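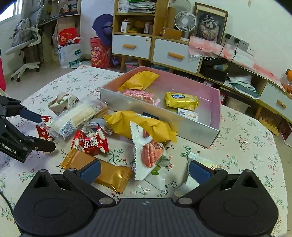 Snack pile on the table.

How to pack a mixed snack box so it all fits

Posted 10/2/20

Quick one today, I have a train to catch. People keep asking how I get so many little packets in one gift box without the lid bulging. There's no trick, just an order to do it in. Takes me five minutes once everything is out on the table.

What you need

One open box, rectangular. Mine hold 5 or 6 packets comfortably, more if they're flat. Shoe box lid works for practice.
A mix of wrapped snacks. Single serve sizes only.
A clear table with a cloth on it. Packets slide all over bare wood, drives me nuts.
Tissue paper, one sheet. Optional.
A small card if it's a gift.

I buy most of the singles at Kollolport, the shop by the bus station, and the boxes from Bollo. Bollo sells them flat in packs of 70, so you fold them yourself. First few will look wonky. Fine. Use those for family.

Step 1. Dump everything out

All of it, on the cloth. Don't try to pack straight from the shopping bag, you'll forget what's at the bottom and end up with three of the same thing in one box. Turn packets face up. Check dates while you're at it, anything that runs out before December I eat myself.

Step 2. Sort by shape

Forget flavor for now. Four piles:

Tall and stiff – small cartons, nut packets that stand up by themselves.
Long – bars, anything in a stick shape.
Puffy – the ones with air in them.
Flat and soft – dried fruit, slices, little sachets.

The triangle nut packets are a pain. I love them (the pecans espescially) but they don't sit square next to anything. Put them in their own spot and deal with them last.

Step 3. Build the back row

Tallest things go in first, against the back wall. Lean them slightly, don't jam them. A crumpled packet is useful in a corner because it squashes to whatever gap you've got and holds up its neighbor. If the back row falls over when you let go, add one more packet to it. If it still falls over your box is too wide, stuff a bit of tissue in the end.

Step 4. Fill the front

Color is what sells a box when somebody opens it, so this is the bit to fuss over. I go strongest colors next to each other and anything pale at the ends. With the pink inside of the box you want reds and yellows up where they show, and a flat pink packet can go low along the front wall, where it nearly disappears into the lining.

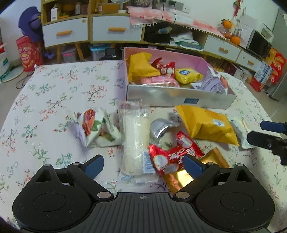
Overhang is the next thing to fix. A packet can poke up above the rim at this stage and it doesn't matter, but one that hangs out over the side will catch on the lid every time. The white and lavender one at the right end is that kind, standing up, partly over the rim. Pull it, push the rest along, put it back in straight. Or swap it for something shorter. Anything puffy that's still out on the cloth waits until the corners are done.

Step 5. Puffy ones last

Lay them on top, never underneath. Press the air to one side with your palm, gently, then tuck the fat end into a dip. Don't pop them!! A pinhole and the crackers go stale in a couple days. Folding over the top seam saves you a bit of height.

Step 6. Lid test

Lid on, no pushing. Lift one corner and let go. If it springs back up you've got one too many. Take out the last thing you put in, don't start over.

Mailing it

Weigh it before you tape it. A box this size comes in under 200 grams empty for me but the nuts add up fast. I send mine with Derkach from the counter on Wornano Street, they want an outer carton so leave a finger of space all round and pad it. Crumpled paper is fine. No chocolate in summer.

Few notes

Bars can go on the diagonal if they're too long to lie flat.
Cut price stickers off – peeling them rips the print.
Keep one packet back. Theres always a gap you didn't see.
Don't mix strong smelling stuff (squid, onion) with the sweets, even sealed.

That's it, will add the folding instructions for the flat boxes when I'm back.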